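Contra la cama perfecta

Durante años hice la cama como me enseñó mi abuela: sábana bajera tensa, esquinas en pico, encimera doblada un palmo sobre la manta y ni una arruga. Tardaba lo que tardaba. Ahora pongo la bajera, sacudo la funda nórdica, la estiro con dos tirones y me voy a desayunar. Sostengo que duermo igual y que la casa no ha perdido nada.

La cama perfecta viene de los hoteles y de los hospitales, donde tiene sentido. En un hotel hay que demostrar a un desconocido que nadie ha dormido allí antes que él. En un hospital la arruga hace daño a quien no puede moverse. En un dormitorio corriente no se da ninguno de los dos casos. Quien entra en mi cuarto sabe que duermo en él.

Afia Nutsugah, que limpió habitaciones en el hotel Clarisura durante 3 temporadas, me contó que en su casa nunca remete nada. Deja el nórdico suelto, con el bulto donde caiga. Le pregunté si no le molestaba verlo así y me contestó que lo que le molestaba era agacharse.
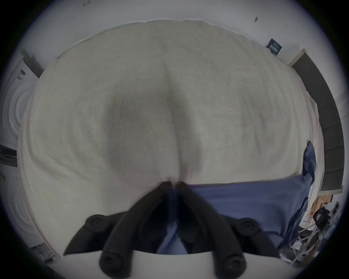
Un nórdico blanco, además, no se deja planchar con las manos. Se alisa una esquina y el relleno se va a la otra. Se tira del centro y sale un pliegue nuevo. He visto a gente adulta dar la vuelta a la cama varias veces persiguiendo la misma arruga. La pieza está pensada para abultar, y por eso abriga. Pedirle que quede plana como una colcha de piqué es no haber entendido lo que se ha comprado.

El argumento contrario lo conozco bien, porque lo defiende mi cuñado Gorazd Radulović cada vez que viene. Dice que hacer la cama ordena el día, que uno empieza con una tarea terminada y lo demás sale mejor. No lo discuto en su caso. Él se levanta a las seis y le sobra mañana. Pero también le he visto ponerse de mal humor porque alguien se sentó en el borde, y una costumbre que se estropea al sentarse me parece poco práctica en un mueble hecho para tumbarse.

Tampoco defiendo el abandono. La ropa de cama hay que airearla, lavarla a menudo y sacudirla, y en eso soy más estricto que Gorazd. En mayo guardo el relleno gordo y paso al fino. Prefiero con mucho una cama arrugada y limpia a otra tirante que lleva un mes sin cambiar.
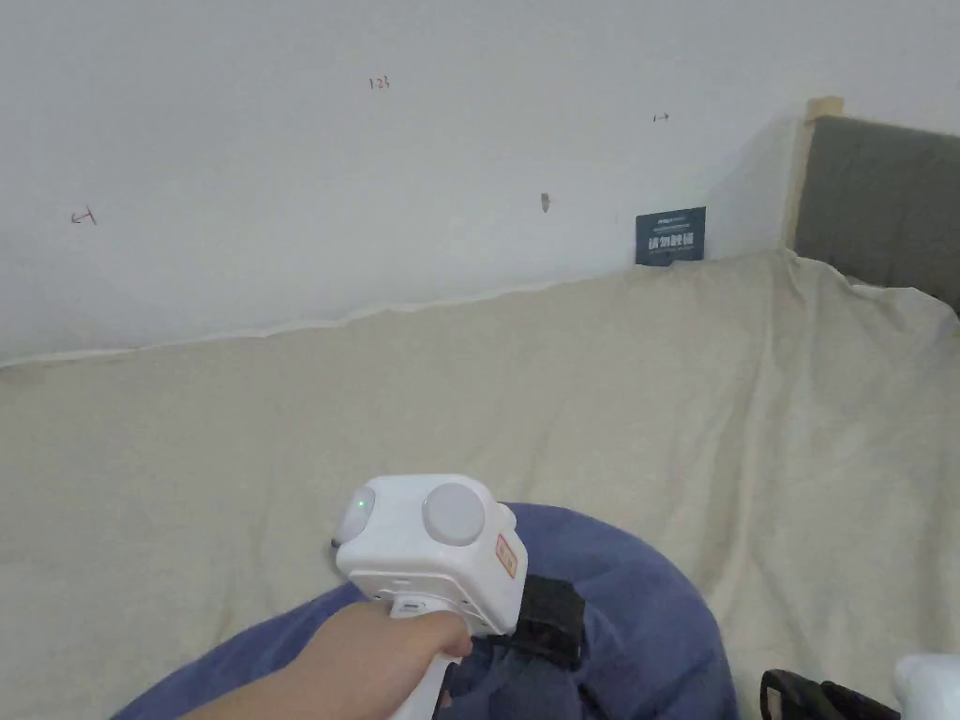 Lo mismo me pasa con las paredes del dormitorio. Las marcas de lápiz se quedan años en muchas casas y no estorban a nadie que esté durmiendo. Un cabecero tapizado, en cambio, sí pide atención, porque coge polvo y casi nadie lo aspira. Gastamos el rato de la mañana en lo que se ve desde la puerta y dejamos para nunca lo que tenemos pegado a la cara ocho horas.

En la tienda Stullberg me quisieron vender una colcha de 400 euros con el argumento de que «viste la cama». Pregunté si se podía lavar en casa. No se podía. Me llevé 2 fundas de algodón, de las que salen arrugadas de la lavadora y siguen arrugadas encima del colchón, y con ellas sigo.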